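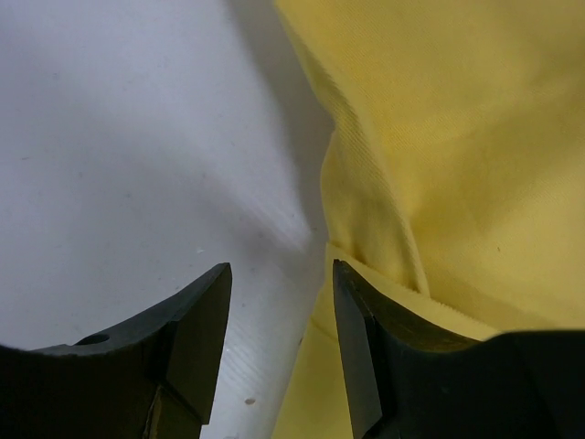

*사진: 글쓴이*

# Prunda 핸디형 의류 스티머 사용기

작년 12월에 Nondovora 온라인몰에서 구입했고, 지금까지 주 서너 번꼴로 사용했다. 직접 구매한 제품이며 협찬은 없다. 비교 대상은 그전에 쓰던 Surnora 핸디 스티머와 집에 계속 두고 쓰는 Bachmann 건식·스팀 겸용 다리미다. 세 제품 모두 같은 콘센트, 같은 수돗물 조건에서 사용했다.

결론을 먼저 보고 싶은 사람을 위해 적자면, 니트와 혼방 티셔츠 위주라면 살 만하다. 면 셔츠 위주라면 권하지 않는다.

## 구성과 외형

본체, 착탈식 물통, 직물용 브러시 헤드, 계량컵, 설명서가 들어 있다. 보관용 파우치는 없다. 계량컵은 눈금이 음각이라 물을 부으면 거의 읽히지 않는다. 물통에 직접 최대선이 표시되어 있으므로 계량컵은 한 번 쓰고 서랍에 넣었다.

본체는 무광 플라스틱이고 손잡이 안쪽에만 고무 코팅이 있다. 무게중심은 앞쪽이다. 물통이 헤드 바로 뒤에 붙는 구조라서, 물을 가득 채우면 손목이 아래로 꺾이는 느낌이 분명하다. 물통이 손잡이 아래에 달린 Surnora는 이 점에서 낫다. 다만 Surnora는 그 구조 때문에 눕혀 쓰면 펌프가 공기를 먹는다.

코드 길이는 3m다. 옷장 문에 옷을 걸고 반대편 벽 콘센트를 써도 여유가 있다. 코드와 본체의 연결부는 회전하지 않는 고정식이다. 오른손으로 쓰다가 왼손으로 바꿔 잡으면 코드가 꼬이고, 꼬인 상태로 감아 두면 피복에 자국이 남는다. 연결부만 회전식이었어도 불만이 하나 줄었을 것이다.

## 예열과 소비전력

전원을 누르면 표시등이 점멸하고 예열이 끝나면 점등으로 바뀐다. 예열은 약 20초 걸린다. 점등 직후에 바로 분사하면 물방울이 섞여 나오는 경우가 많았다. 점등 뒤에도 조금 더 기다렸다가 헤드를 바닥 쪽이 아닌 빈 공간으로 향하게 하고 첫 분사를 버리는 방식을 쓰고 있다. 설명서에도 첫 분사에 관한 문구가 있으나 글자가 작고 안전 주의 사항 사이에 섞여 있어 찾기 어렵다.

콘센트형 전력계로 확인한 소비전력은 연속 분사 중 최대 1,180W였다. 분사를 멈추면 히터가 간헐적으로 켜지고 꺼지기를 반복한다. 멀티탭에 전기포트와 함께 물려 쓰는 것은 피하는 편이 좋다. 우리 집 멀티탭은 개별 스위치형인데, 이 제품은 벽 콘센트에 직접 꽂아 쓴다.

자동 전원 차단 기능은 있다. 차단될 때 소리가 나지 않고 표시등만 꺼진다. 옷을 갈아 걸다가 다시 잡았을 때 증기가 나오지 않아 버튼을 여러 번 누르게 된다. 차단 시간은 조정할 수 없다.

## 분사 성능

분사 단계는 약과 강 두 가지다. 버튼은 누르는 동안만 분사되는 방식이며, 잠금 스위치를 밀면 연속 분사가 된다. 잠금 스위치의 걸림이 뻑뻑해서 엄지손톱으로 밀어야 한다. 몇 달 쓰면 부드러워질 것으로 예상했으나 변화가 없었다.

강 단계의 증기량은 Surnora보다 체감상 많다. 차이는 두꺼운 니트에서 드러난다. Surnora로는 팔꿈치 부분의 눌린 자국을 여러 번 지나가야 했고, Prunda로는 왕복 횟수가 줄었다. 대신 강 단계에서는 물통이 빨리 빈다. 상의 두어 벌이면 보충해야 하고, 여행용 크기의 물통이라고 생각하는 편이 맞다.

약 단계는 쓸모가 적다. 증기가 헤드 중앙에 몰려 나오고 가장자리 구멍에서는 거의 나오지 않는다. 얇은 블라우스에 쓰라고 되어 있지만, 같은 옷을 강 단계로 두고 거리를 띄워 쓰는 쪽이 결과가 고르다.

### 소재별 결과

| 소재 | 결과 | 비고 |
|---|---|---|
| 면·폴리 혼방 티셔츠 | 양호 | 밑단 말림은 남음 |
| 울 니트 | 우수 | 헤드를 대지 않고 사용 |
| 면 100% 셔츠 | 미흡 | 깃과 소매 끝은 다리미 필요 |
| 리넨 | 미흡 | 큰 주름만 완화 |
| 폴리에스터 바지 | 양호 | 주름선은 새로 잡히지 않음 |
| 레이온 | 보통 | 물방울 자국 주의 |

면 셔츠의 결과가 나쁜 것은 이 제품만의 문제가 아니다. 누르는 힘과 받침면이 없는 기구로 면의 접힘선을 펴는 데는 한계가 있고, Surnora에서도 결과는 비슷했다. 깃, 앞단, 소매 끝은 Bachmann 다리미로 처리하고 몸판만 스티머로 정리하면 시간은 줄어든다. 두 기구를 다 꺼내는 번거로움을 감수할지는 각자 판단할 부분이다.

## 평면 위에서 쓸 때

제조사는 걸어 놓은 상태와 눕힌 상태 모두 사용할 수 있다고 표기한다. 눕혀 쓰는 경우 몇 가지 조건이 붙는다.

먼저 물통이 절반 아래로 내려가면 각도에 따라 분사가 끊긴다. 헤드를 완전히 아래로 향하게 했을 때는 괜찮고, 비스듬히 기울였을 때 끊기는 일이 잦다. 또 옷 아래로 빠진 증기가 바닥면에 응결된다. 방수가 되는 탁자라면 닦으면 그만이지만, 원목 상판에는 수건을 한 겹 깔아야 한다. 수건을 깔면 수건의 짜임이 얇은 옷에 찍히는 경우가 있어, 얇은 면포를 한 장 더 덮는다.

옷은 대강 펼친 뒤 어깨선과 옆선을 먼저 맞춘다. 뭉친 채로 증기를 쐬면 접힌 자리가 그대로 굳는다. 한 번 굳은 자국은 다시 증기를 쐬어도 잘 펴지지 않고, 분무기로 적신 뒤 다시 작업해야 한다. 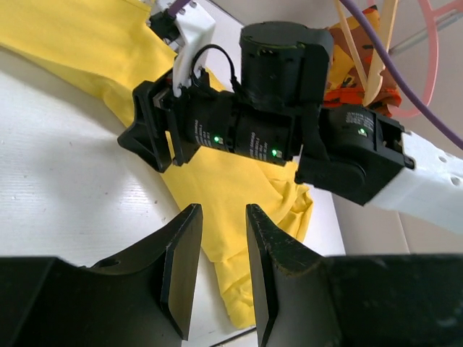 ## 걸어 놓고 쓸 때

이 제품은 걸어 놓고 쓰는 방식에 더 맞는다. 한 손으로 밑단을 당기고 다른 손으로 위에서 아래로 내려오면 된다. 속도는 느린 쪽이 낫다. 빠르게 여러 번 지나가면 물 소모만 늘고 결과는 나아지지 않았다.

행거의 높이가 결과에 꽤 영향을 준다. 낮은 행거에서는 긴 바지나 원피스의 밑단이 바닥에 닿아 접히고, 접힌 부분에는 증기가 고르게 들어가지 않는다. 문틀에 거는 고리를 따로 쓰거나 긴 옷만 반으로 나누어 작업하는 방법이 있다. 기둥이 가는 행거는 밑단을 당기는 힘에 딸려 오기 때문에, 받침이 넓은 것이 좋다.

옷걸이도 가려 쓴다. 도장된 나무 옷걸이는 증기를 오래 받으면 표면이 끈적해지는 것이 있었다. 플라스틱 옷걸이는 물기에는 문제가 없으나 얇은 제품은 어깨 부분이 휜다. 철사 옷걸이는 어깨에 자국을 만든다. 나는 어깨 폭이 있는 플라스틱 제품으로 정착했고,

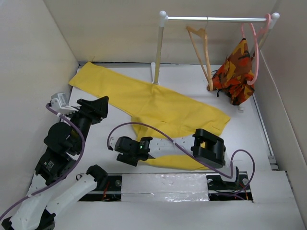
니트만 예외로 눕혀서 작업한다. 증기를 머금은 니트는 무거워져서 걸어 두면 어깨와 기장이 늘어난다. 작업이 끝난 옷은 바로 옷장에 넣지 않고 통풍되는 곳에 둔다. 바로 넣었더니 옆에 걸린 재킷 안감에 습기가 옮아 냄새가 난 적이 있다.

브러시 헤드는 두꺼운 외투에만 쓴다. 솔이 짧고 뻣뻣해서 니트에는 보풀을 만든다. 탈착은 양옆 걸쇠 방식이며, 뜨거울 때는 손대지 말아야 한다. 완전히 식기까지 생각보다 오래 걸리므로 헤드를 쓸 계획이면 전원을 넣기 전에 끼워 둔다.

## 관리

우리 지역 수돗물로 50회쯤 사용한 시점에서 분사구 가장자리에 흰 침전물이 보이기 시작했다. 구연산 희석액을 넣고 분사한 뒤 맑은 물로 헹구는 방법으로 제거했다. 설명서는 정수된 물을 권장하면서 침전물 제거 방법은 따로 적지 않는다. 구연산 사용이 보증에 영향을 주는지 고객센터에 문의했으나, 권장하지 않는다는 답만 받았다. 따라 할 사람은 이 점을 감안해야 한다.

물통 마개는 실리콘이고 얇은 끈으로 본체에 연결되어 있다. 이 끈이 가장 먼저 고장 날 부분으로 보인다. 이미 접히는 자리에 흰 선이 생겼다. 마개만 따로 판매하는지는 확인하지 못했다. Surnora의 마개는 돌려 잠그는 방식이었고 쓰는 동안 누수가 없었다.

사용 후에는 반드시 물통을 비운다. 남은 물이 있는 상태로 눕혀 보관하면 분사구로 조금씩 샌다. 세워서 보관할 수 있는 받침면이 있으나 면적이 좁아 선반이 흔들리면 넘어진다.

## 소음

펌프 작동음이 있다. 낮은 진동음이며, 잠금 분사 중에는 일정한 간격으로 반복된다. 옆방에서 문을 닫으면 들리지 않는 수준이다. 물통이 비면 소리가 높아지므로 보충 시점을 알 수 있다. 잔량 표시창이 손잡이에 가려 잘 보이지 않아서 실제로는 이 소리로 판단하게 된다.

## 장단점

장점

- 강 단계의 증기량
- 여유 있는 코드 길이
- 물통 주입구가 넓어 세면대에서 바로 채울 수 있음

단점

- 앞쪽으로 쏠린 무게중심
- 점등 직후 첫 분사의 물방울
- 고정식 코드 연결부
- 마개 끈의 내구성
- 실사용 가치가 낮은 약 단계

## Surnora에서 바꿀 만한가

Surnora가 정상 작동하고 주로 얇은 옷을 다룬다면 바꿀 이유가 크지 않다. 증기량 차이는 두꺼운 옷에서만 뚜렷하고, 손목 부담은 오히려 Surnora가 적다. 내 경우는 Surnora의 펌프가 고장 나서 교체했고, 겨울옷 비중이 높아 지금까지는 교체에 만족한다. 여름옷 위주로 쓰는 기간의 결과는 아직 충분하지 않아서, 마개 상태와 함께 가을쯤 이 글에 추가할 예정이다.

5월 22일 작성. 평점은 5점 만점에 3점.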